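In Praise of the Boring Shelf

Every town I have ever loved has had a good hardware store, and I have started to think the two facts are connected.

I don't mean the big places out by the highway, though I go to those too and usually come home with a plant. I mean the kind with a bell on the door and floorboards that dip in front of the register. Marsden has one. It sits between the bank and a shop that used to sell shoes, it is nine steps wide (I have paced it, more than once, while waiting for keys), and I would put it up against any museum in the state!

My case for it starts with the screws. You can buy one screw there. One! You bring in the old one in your palm, and Heike Teuber, who has run the place since before I moved here, rolls it between her fingers, walks to a wall of little drawers and comes back with its twin. It costs less than the change in my car. I have seen people drive home from a giant store with a box of 200 of the wrong ones, and I have been that person, and the box is still in my basement.

There are 80 drawers on that wall, and the labels are in at least three people's handwriting. The oldest ones are in fountain pen. I love this more than I can explain to my family. Somebody sat down and decided that cup hooks belonged beside picture wire, and forty years of customers have reached for them in that order ever since. It is a kind of writing, really, a long essay about what goes wrong in a house.

What I want to argue for, though, is bigger than one store. I think we badly underrate plain household objects, the ones we buy once and stop seeing. We have reviews of phones that run longer than some novels. We have opinions about chairs. But ask a friend which doorstop they own and why, and you'll get a very funny look — I have tried it at dinner. And yet the doorstop will be in that house long after the phone is in a drawer.

My friend Aurelio Echevarría teaches design to first-year students, and every May he gives them an assignment I wish I had been given at nineteen. They have to pick the least interesting thing in their kitchen and live with it for a week, writing down each time they touch it. One student chose a drain plug. Another chose the hook behind the door where the aprons go, and wrote four lovely pages on how her grandmother hung it too low on purpose, so the kids could reach. Most of them arrive annoyed and leave a little bit in love.

I did the assignment myself last year, with a paper towel holder. I reached for it far more than I would have guessed, nearly always in a hurry and nearly always with one hand. Whoever drew the first one had thought hard about that one hand.
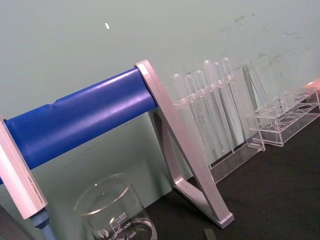 Blue roller, aluminum ends: a paper towel holder at the back of a bench.

Since then I can't stop noticing how people fix the things they have. My neighbor Ida has a kettle whose lid knob was replaced with a wine cork, and it is a better knob than the one it came with, cooler to the touch and easier to grip. Bastian Wiegand, two doors down, has mended the same garden gate so many times that I doubt there is any of the first gate left in it. He still calls it the old gate. I find this wonderful.

You need a store like Heike's for that kind of life. A gate like Bastian's wants one hinge at a time, on short notice, from a person who remembers the last hinge. She told me once that there are 4,000 different items in the shop and that she has been asked for every one of them at least once. The slowest seller is a brass hook for holding back a shutter. She keeps two. When one sells, she orders one.

I know the arguments on the other side. It's cheaper online, and often it is. The hours are short. Parking is terrible, and the man who stocks the paint will talk to you about primer until your ice cream melts. Fine! I would still take the bus across town for that wall of drawers.

So go, if you have one near you. Go with something broken in your pocket and put it on the counter. And ask about the drawers — somebody will know who wrote the labels. In Marsden the fountain pen was Heike's aunt, who filed the cotter pins under S, for split, and they are still there.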